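The Long Dark Evening of the Orange Bulb

Emanuel Nistor has not eaten in a properly lit room since January. He would like it known that this was his own decision, and that he has the receipts to prove it.

The fashion for near-darkness at home began, as far as anyone at Pamomero will admit, in restaurants. First you couldn't read the menu. Then you couldn't see the fish. Now the effect can be had in your own house, for £499 a lamp, and there is a waiting list.

Pamomero sells the Zudness, a lamp whose chief selling point is how little comes out of it. The colour is called Cáceres, after the evenings there, and sits between rust and brick. Nistor bought one for the hall and was so taken with it that he went back for the larger Ganon, at £858, which is dimmer. I asked the shop whether a dimmer lamp ought to cost less. There was a short silence on the line, of the sort you get from a cheese counter when you ask for Cheddar.
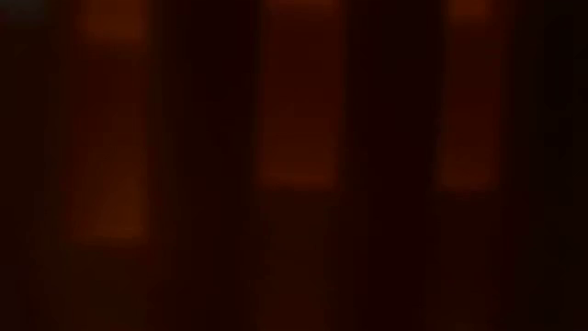

Three bands of orange-red, and a great deal of maroon in between.

People who live like this talk about shadow the way others talk about wine. They will tell you that one patch of dark is warmer than the next, and after an hour on Nistor's sofa – I found it with my shin – I began to agree with them. Orange at this strength does odd things to a room. Edges go first, then corners, then any sense of whether you have finished your soup. Conversation slows down. Everyone looks well, or at any rate looks like no one in particular.

There are drawbacks. Nistor has worn odd socks to work since the Ganon arrived, and his post is read in the bathroom, the last place in the house with a white bulb. He once spent most of a Friday evening hunting for a remote control that was in his other hand.

Still, he has his eye on the floor-standing model, due in the spring at £911. It is said to be very dark indeed. He showed me the corner where it will go, or pointed towards it, and I said it would look lovely.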